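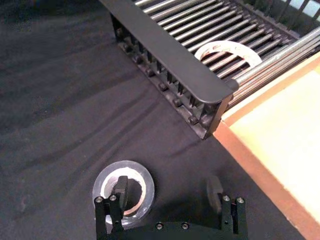 4.2 What changed at the packing bench

I spent a Wednesday at Prakport, and the packers there had plenty to say! Picking tape rolls off the cloth used to be their job. Now the arm does it, and they mostly watch, sort and tidy up (81 of 1,438 picks still needed a hand). One told me she misses the rhythm. Wiping down was never handed over, and the scuffs and little scraps in Figure 4 are still people's work.

Figure 4. Tabletop beside the rack, Prakport.
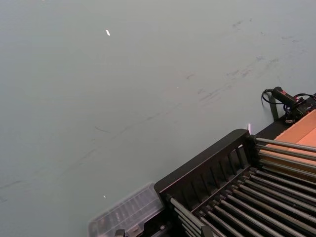

4.3 Shift patterns

We get to breaks next, and those moved a lot.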